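Table gridding

Table gridding is the practice of dividing a work surface into rectangular cells with adhesive tape, so that the things placed on it can be said to be somewhere in particular. It is used in test kitchens, product studios, teaching rooms, repair shops and any other place where two people have at some point disagreed about where the plate was. The surface is commonly covered in brown kraft paper first, and the tape is commonly blue, a convention with no known author and very few dissenters.

The practice is sometimes called a tape grid, a cell table or, in workshops influenced by the Echevarría manual, a "town plan." The last name has the advantage of being memorable and the drawback of encouraging people to name the streets.

Background

Marking up a table is as old as having a table and a strong opinion. Bakers scored their benches, tailors inlaid rulers in theirs, and stage crews have long put tape on floors so that an actor in the dark can find the chair. The tape grid borrows mostly from the last of these. Its modern household form, in which ordinary kitchen objects are arranged in cells, was set out by Macarena Marín in a short handbook published by Echevarría under the title The Table in Squares. The handbook is 102 pages long, of which a surprising share concerns the peeling of tape.

Marín had been employed to lay out place settings for a tableware catalog and had grown tired of instructions such as "a little left" and "no, more left than that." Her remedy was to tape lines down the length of the table, tape others across it, and refuse to move anything unless told which cell to move it to. She reports that the arguments afterward were shorter, although they did not become any less frequent.

Materials

A gridded table requires a flat surface, a covering, tape and something to put on top. The covering is the item most often skipped and most often regretted. Kraft paper is cheap, dull and brown, and pale dishes show up well against it. It also takes the tape without complaint until somebody tries to lift a strip and reposition it, at which point the paper comes up too.

Tape is chosen for color before stickiness. Blue is preferred because very little food is blue and because few kitchens own blue plates in the quantities that would cause trouble. Yellow tape was promoted for a time by the supplier Skilosach, whose catalog called it "cheerful." It was withdrawn from the kitchen range in July of the following year, after complaints involving lemons.
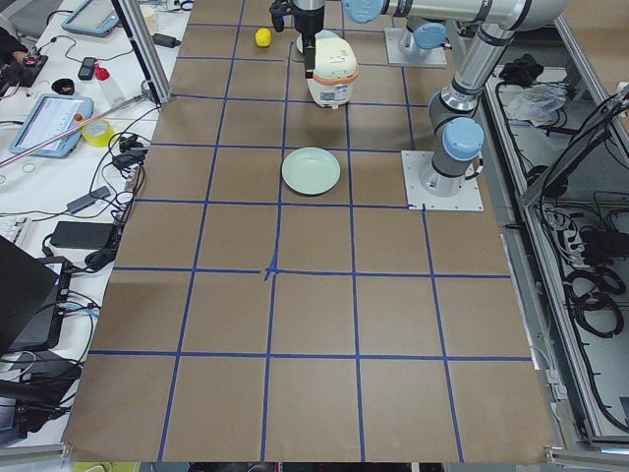
Width is a matter of temperament. A narrow strip gives a more exact edge and a longer afternoon. A wide one is quicker to lay, but raises the question of whether an object resting on the line belongs to one cell, to its neighbor, or to the tape. Most published guides say that an object belongs to the cell holding the larger part of it. Marín's handbook says to push it over.

Layout

Long lines are laid first, running the length of the table, and the shorter ones are laid across them. The reverse order works equally well and is considered wrong. Cells need to be rectangular only in a forgiving sense. Paper creeps, tape wrinkles, and a grid measured at one end of a large table tends to arrive at the other with ideas of its own. Beginners attempt to correct this by adding more tape. Small scraps left where two lines meet are the usual evidence of such a correction, though some workers put them there on purpose as a reference mark and some merely say so.

The cells are then named. The usual method gives a letter to each lengthwise column and a number to each row, starting from the corner nearest the person doing the naming. This is clear to that person. Anyone standing on the opposite side will be reading the whole arrangement backward, and the Echevarría manual therefore advises writing the first cell's name on the paper itself, in pencil, before lunch.

Square cells are favored by people who like squares. Rectangular ones suit dinnerware better, as they leave space beside a plate without requiring a larger table. The size of the largest object usually settles the matter. A cell that cannot hold the rice cooker isn't a cell in any useful sense, and the whole grid will have to be done again.

Objects

The things placed on a gridded table are seldom remarkable, and are better for it. A common starting set consists of a small appliance, 2 plates that match, and a piece of fruit. Each has its own habits.

The rice cooker is the usual choice of appliance. It is stable, it is obviously the right way up, and its domed lid makes it easy to tell from everything else on the table. A pale one stands out nicely against brown paper. Once placed it acts as a landmark, and other positions tend to be given in relation to it even when the grid has been laid precisely to prevent this. Its one failing is that it hides whatever is put behind it, and a plate behind a rice cooker is the classic cause of a false report of a missing plate.

Plates are shallow, round and inclined to sit across lines. A round object in a rectangular cell never looks quite settled, and the temptation to nudge it is strong. Matching plates add the difficulty that they can be exchanged without anyone noticing, an event that matters either a great deal or not at all. Pale green is a popular color, being neither the tape nor the paper.

Fruit supplies scale and a bright spot. Oranges and apples are both in use, but the lemon has the best reputation: it is small, it is visible from across a room, and its pointed ends discourage it from rolling very far. The discouragement isn't complete. A lemon on a table with a slight slope will find the slope, and several workshops keep one for this purpose instead of a level. 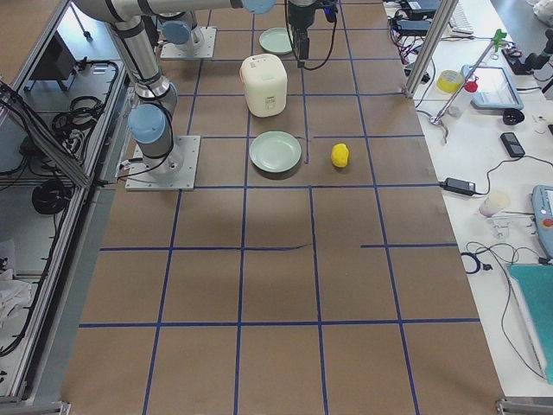 Spacing between objects has produced more writing than the subject can comfortably bear. The open school leaves whole stretches of the grid bare, usually at the near end, where elbows go. The full school regards a bare cell as a waste of tape. A Trivon training leaflet tried to settle the question by recommending one empty cell for each occupied one, and succeeded in annoying both parties. In ordinary use the near half of a large table stays clear and the objects gather toward the back, partly for reach and partly because that is where they were first put down.

Care and removal

A grid in daily use lasts until the paper gives out. Crumbs can be brushed off along the long lines. Water should be kept away, as kraft paper swells and then dries into a small range of hills on which no plate will lie flat. Lines that have begun to lift at the ends are pressed down again with a thumb, and later with a fresh length of tape over the old one, and this can be repeated until the line is thick enough to rock a saucer.

For removal, the accepted method is to roll up paper and tape together and start over. Marín devotes most of her eighth chapter to the alternative, which is to peel each strip slowly at a low angle and save the paper. She allows 8 minutes a line. Reviewers have generally admired the chapter without following it.

Tape stuck directly to a bare table is another matter. It leaves a residue that holds dust in the exact shape of the grid, so that the table remains marked up for a good while after everyone has agreed to stop.

Regional variation

In Rernthorpe, where the local evening college has taught table layout for many years, grids are made with string held by tape at the ends. The string can be moved without tearing anything, and students are fond of it. It also catches the feet of small appliances, and a rice cooker dragged across a Rernthorpe grid will bring the northern half of it along.

The same college holds an annual contest in which entrants lay a full table from a written list. The maximum score is 1000 points, most of them awarded for plates. The rules were last revised on May 15, 2025, when the lemon was required to be real.

See also

Kraft paper
Masking tape
Place setting
Rice cooker
Stage marking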